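April 21, 2019

Long day at the workshop, and I have tea beside me and a blister on my thumb from the cable ties, so I am going to write all of it down before I fall asleep. I promised myself back in February that I would keep this diary going through the whole build, and then I skipped most of March, so I owe these pages a proper entry.

I got in early to have the bench to myself for a while. The shared space at Kirkavden is lovely when it's quiet – the heating clicks, the big door rattles a little in the wind, and you can spread your things out without apologizing to anyone. I wiped the white table down twice (crumbs again) and set out the bins. I have gone back and forth on the bins for weeks. First they were all gray, and the sorting routine kept getting muddled about where one ended and the next began, and to be fair so did I. So now it's blue on the left and yellow beside it, with the deep yellow one over on the right, and I must say the whole table looks more cheerful for it, like a kindergarten.

The first hour went to the left arm. It has had a droop in it ever since I changed the gripper bracket, only a hair, but a hair at the shoulder is a good deal more by the time you get to the fingers. I had been blaming the bracket. I took it off, looked at it, put it back on, tightened everything in a different order, and the droop was still there. Then I went and read my own notes from the winter, and there it was in my own handwriting: I had typed in the weight of the OLD gripper and left myself a reminder to change it. Two months that reminder sat there! I put the new number in and the arm came up level as sweetly as you please. I laughed out loud, all alone with a hex key in my hand.

After that I did the cables, and this is where the blister comes in. The gripper cable on the left arm has to have enough slack for the wrist to turn, and whenever I give it enough slack it finds something to catch on. I tried a spiral wrap and hated it. I tried a little clip, and the clip popped off and went under the radiator, where it can stay. In the end I let it hang in one loose loop under the wrist and slowed the turn down. It isn't handsome, but I ran the turn back and forth for as long as it took me to eat a sandwich and it never snagged.

Then the part I had been looking forward to, which was the household things. All winter I've been practicing on wooden blocks, and blocks are very forgiving. I want this to manage the sort of stuff that ends up in my own bathroom cabinet and kitchen drawer, so I had brought a bag from home with tubes and bottles and little cartons, whatever was on the shelf. Tubes are the devil. They're flat at one end and fat at the other, they give when you squeeze them, and if you pinch too gently they swivel around in the fingers like a weather vane. I set the closing force to 60 in the panel, which is just a number on a slider that I made myself and means nothing to anyone but me, and that seemed to be the happy place. Any lower and the tube turned. Higher than that and I started to worry about toothpaste-type accidents on my clean table.

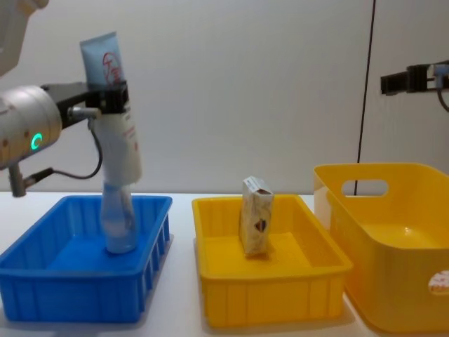 Left arm with the tube, over the blue tray. Green light on!

I do like that green ring. When I was wiring up the status lights I thought they were a bit of a luxury, and now I glance at them more than I look at the screen. I also like the tube held upright like that, crimped end at the top, because getting an upright grip was most of what I worked on in the afternoon. The clear bottle makes everything harder, mind you. Clear plastic in a blue tray goes bluish itself, and the software is not nearly as sure as I am about where the bottle stops and the tray begins. I wrote "try a different tray color for clear things??" on my hand and then washed it off with the dishes, so I'm writing it again now.

The right arm mostly got to wait its turn. I have the two of them taking turns on purpose, one moving while the other holds still over its own end of the table, and that's slow but I sleep better. I'd like to get them passing things across to each other by summer. I drew out a plan for it over lunch on the back of an envelope, and it has far too many arrows in it.

A word about the counting, because I keep changing my mind and I want a record of it. When I named this whole contraption Plurnedmont (after the hill behind my grandmother's house, or at least how I used to say it when I was small) I decided it wasn't finished until it had done 1,000 picks. That sounded like a mountain. Then it went by one evening in the middle of blocks, and I hardly noticed. So I've moved the post to 3,000, with tubes and cartons and bottles counted in, and blocks not counting at all from now on. I feel this is fair. I also feel that I may move it again.

The motor order from Petrenko still hasn't come. I wrote them a nice message and got a nice message back, and I suppose we'll go on being nice to each other until the box turns up. It's only the spare shoulder motor, and the one that's in there is behaving, though it makes a small chirp when it starts from cold that I don't remember from last year. I've put a dab of grease where I could reach. If it gets louder I'll take the cover off, and I would really rather not, as the last time I did that I finished up with a screw left over and spent an evening finding where it belonged.

Late in the afternoon I spent far too long on the carton. It will stand on its end perfectly well in the yellow tray, but the top flap has gone soft and won't lie closed, and the fingers like to come down right where the flap is. I moved the grip lower on the box. Then I had to lower the approach as well, or the bracket comes too near the rim of the tray, and of course that meant changing the approach for the other tray too, so they match. One soft flap and I was an hour rewriting things! I saved it as a new version so that I can go back if it's silly in the morning.

Packed up when the light went. I wound down both arms to their resting spots, unplugged the power supply at the wall (did I? yes, I did, I remember the click), and wrote the list for next time on the whiteboard. Grip tape for the fingers. A longer cable for the Sirnaron board, the one I have now is stretched tight as a fiddle string. Label the fuses. Bring back the good scissors, which are in my kitchen, where they have no business being.

My back is sore and I forgot to buy bread. I'm going to have toast anyway with the heel of the old loaf, and read a few pages, and go to bed.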